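Skumetti Kids > Science Corner > How Stuff Works > Inside a Computer

Home | Stories | Science Corner | Make It | Ask Us | Grown-Ups

Last updated: Thursday, September 25, 2008

What's Inside a Computer?

by Mitali Roy

When I was nine I was sure the screen was the computer. I thought the big box under my dad's desk was a kind of heater, because it hummed and my cat liked to sleep behind it. So if you've ever wondered what that box is for, you're in good company!

My cat was half right, by the way. The box does get warm. But it's warm because it's busy. Every time you type a letter, play a song or feed a pretend pet in a game, all the work gets done in there, and the screen just shows you the answer.

I love taking old computers apart (with the plug pulled out of the wall, always, and more about that later). The first time I saw one with its side off I thought it looked like a tiny city from an airplane. There are flat parts and tall parts, little square blocks that could be buildings, and wires running between neighborhoods like roads that somebody forgot to straighten.

The green part is called the motherboard. It's a funny name, but think of it as the ground the city is built on. Everything else plugs into it or connects to it somehow. If you could shrink down and walk across it, you'd be stepping over thin metal lines called traces, and those are the paths the electricity follows from one part to another. Motherboards don't have to be green! I've seen blue ones, red ones, and a black one that I wanted very badly. 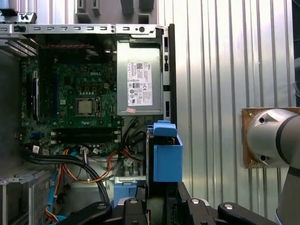 The brain (sort of)

See the silver square on the green board, a little below the word Dell? It's the processor, and grown-ups often call it the CPU. People say it's the computer's brain. I think it's more like a super speedy helper who can only follow instructions and never has ideas of its own. Add these two numbers. Now check which one is bigger. Now put that over there. Each job is tiny, but the processor does millions and millions of them before you can finish a sneeze.

The lever next to it helps hold the processor in place. Most of the time a processor also wears a big chunk of metal on top called a heat sink, which carries the heat away so it doesn't cook itself.

The short-term memory

Lower down there are two long black slots with white latches on the ends. Those are for memory, or RAM. The memory comes on skinny little boards that push into the slots, and the latches snap shut to hold them tight.

RAM is like the top of your desk. When you're doing homework you spread out your book, your paper and your eraser so you can grab them fast. When you're done, you clear it all away. The computer does the same thing, and when you shut it off, the desk gets wiped clean. (I once lost a story 1,017 words long because I hadn't saved it. It was about a walrus. I'm still sad.)

For things you want to keep, there's another part called the hard drive. It's more like your closet. It holds way more, but it takes longer to find things in there.

The lunch lady

The gray metal box with the big white label is the power supply. It takes the electricity from your wall, which is much too strong for those delicate little parts, and turns it into smaller helpings. Then it sends them out along the wires, like a lunch lady handing out trays.

Never, ever open up a power supply, even if it's unplugged. It can hold on to electricity for a good while afterward and give you a really dangerous shock. I'm a grown-up and I leave mine shut.

Room for extras

Computers have some spare slots too. The long skinny ones standing up on the left side of the board are expansion slots. You can slide in a card that gives the computer a new trick, like better pictures for games or better sound.

Want to look inside one?

Ask a grown-up first. Really ask, don't just yell it from the other room! Pick an old computer that no one needs anymore, have your grown-up unplug it, and keep drinks far away. Then see if you can find the motherboard, the memory slots and the power supply. My friend Asanka draws a map of each one he opens and gives all the parts street names.

Next time: what's inside a mouse (the clicky kind).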